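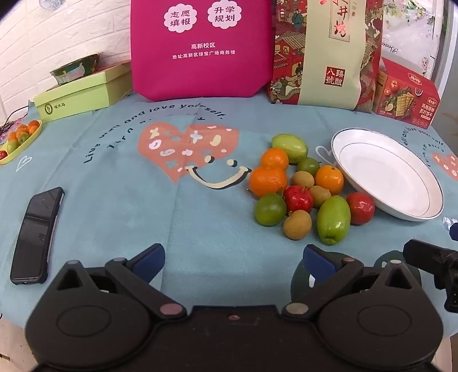 Does the storyteller need to stop talking while the orchestra plays? Only in the first movement, where the tune has to land before anyone says a word about it. After that, short lines can sit on top of the strings and the kids will still hear both.

December 3, 2023
Posted by the workshop desk, Brullstead Story Concerts

Ran the Kälin piece start to finish, narrator and nine players, and it works so much better than it did in July! Back then the narration was 3,010 words and the music kept waiting around for it. The new script is 2,536 and I think it can lose a bit more from the harbor section (the list of boats is lovely, but it goes on, and the bassoon has already told us the boats are slow).

Tempo for the goose march: we tried it at 120 and it dragged, then at 132 and the clarinet was laughing too hard to play. Settled on 126. Written in the parts in pencil, please leave it.

The storm. Oh, I love the storm. Bass drum with the soft mallets, cellos close to the bridge, narrator nearly whispering – it gave me goosebumps, and I've heard it maybe thirty times. The one trouble is the cue at bar 88. The narrator comes in on the horn call and the horn call is offstage, so from the music stand you can't hear it over the drum. Try a nod from the first violin. If that fails, move the line to bar 90 and cut "and then."

Recording notes: the Sovville hall has a nice long ring to it, great for strings, muddy for speech. Moved the voice mic in to a hand's width and hung the heavy curtain behind. Much clearer. Take 4 is the keeper for the opening, take 2 for the lullaby. Take 3 has a chair squeak right on the last note, which is a shame, as the flute was gorgeous.

For the Brelmont school shows:
- 180 seats each time, so the small setup is fine
- 1,000 activity sheets to print, with the theme written out big enough to pick out on a recorder
- teach the goose theme before the story starts and let them sing it back

Still don't have an ending for the tuba. He gets a whole joke in the middle and then vanishes. Four bars would do it, low B flat, after the lullaby fades? Going to sketch that tonight.

Brullstead Story Concerts | Contact the workshop | © 2023 | Back to top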